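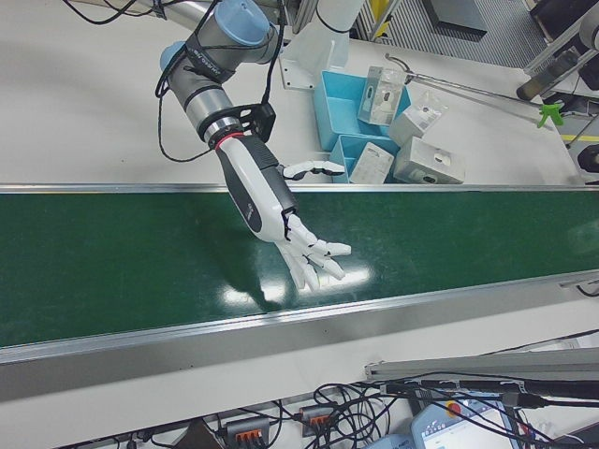

4 min read · 13 replies

Small plates: are we done with them yet?

saltandstir
My sister and I went to Paiva last month for her birthday and I have been stewing on it ever since, so please bear with me while I get it off my chest. The food was lovely. I want to say that first because the folks in the kitchen clearly care, and the charred leeks were the best thing I've eaten since summer. But there were three of us at the table and nearly every plate came with two of something. Two croquettes. Two little toasts. At one point we were cutting a single scallop into thirds with a butter knife and laughing so hard the next table turned around.

And then there's the speech. "Have you dined with us before? Our menu is designed for sharing, and dishes come out as they're ready." I've heard that speech in every new place I've been to for years now, and what it means in practice is that you get the potatoes all by themselves, and then twenty quiet minutes, and then four plates at once with no room to put them down. Am I just getting old? I'd love to hear where the rest of you have landed on this.

mobread
You are not getting old, or if you are then I'm right there with you. I miss having my own dinner. I like picking it out, I like waiting for it, and I like offering somebody a bite because I feel like it and not because the menu told me to.

Cinard used to do a braised short rib with noodles that I'd drive across town for in the rain. They switched over to sharing plates in October and now the short rib comes on a spoon. A spoon! I still go, because the bread is so good, but I eat a sandwich at home first.

pickledkate
Well, I'm going to be the odd one out here and stick up for small plates, since I don't think they deserve all of this. I'm a nervous orderer. I always have been. If I have to choose one main I will choose wrong, and then spend the evening looking at everybody else's. With small plates I get to try six things and if one of them is a dud, who cares, it was three bites.

Also (and I say this with affection, mobread) the short rib spoon is delicious. It's the same short rib. I asked.

mobread
It may be the same short rib but there is a great deal less of it, and I have the receipts to prove what it costs now!

greenbeanery
I work front of house, not at any of the places mentioned so far, and I can tell you a little about the timing thing. When a kitchen sends dishes as they're ready, it's a real help to a small crew on a busy night. It does get lazy, though. A good server can pace a table just fine if you ask. Say it right when you order, something like "could we have the cold things first and then a breather," and most of us are happy to do it. I've never once been annoyed by that. What does annoy me is having to give the speech, which I do a couple dozen times a night. My manager wrote it and it rhymes in one place.

saltandstir
Thank you, greenbeanery, I'm going to try that next time. I feel bad for rolling my eyes at our server now. She was a sweetheart and she did bring us an extra toast when she saw what was going on.

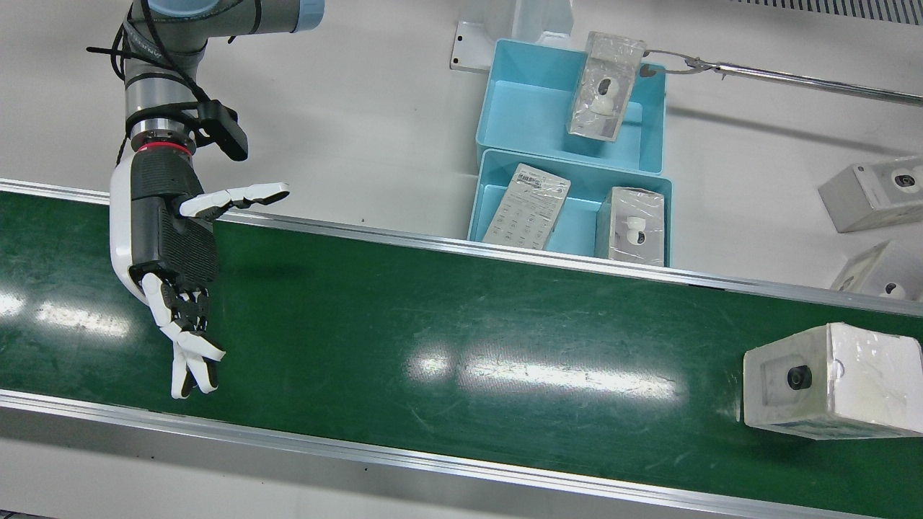 I guess what I really wish is that places would ask how many people are eating and then plate it to match. If there are three at the table, send three croquettes and charge me for the third one, I truly don't mind. My grandmother could look around a dining room and know how many rolls to bake, and she had no training besides having a lot of cousins.

tuesdaytart
Laler does that! They charge by the piece for anything that comes in pieces, so you just say how many. It's a tiny place and the chairs are hard, but I've had some very happy suppers there.

pickledkate
Oh, I went to Laler and found it a bit fussy, to be honest with you. Doing sums over the dumplings took some of the fun out of it for me. I'd sooner have one too few and fight over it. The eggplant was very nice though, and I'd go back for that.

tuesdaytart
Fair enough, more dumplings for me. Bring a cushion if you do go back.

mobread
Is Laler the one next to Dradidness, where the menu is just a list of nouns? "Carrot, smoke, whey." I took my father there and he asked the waiter which one was the chicken.

greenbeanery
Same block, other side of the street. And it was the one that said "hay."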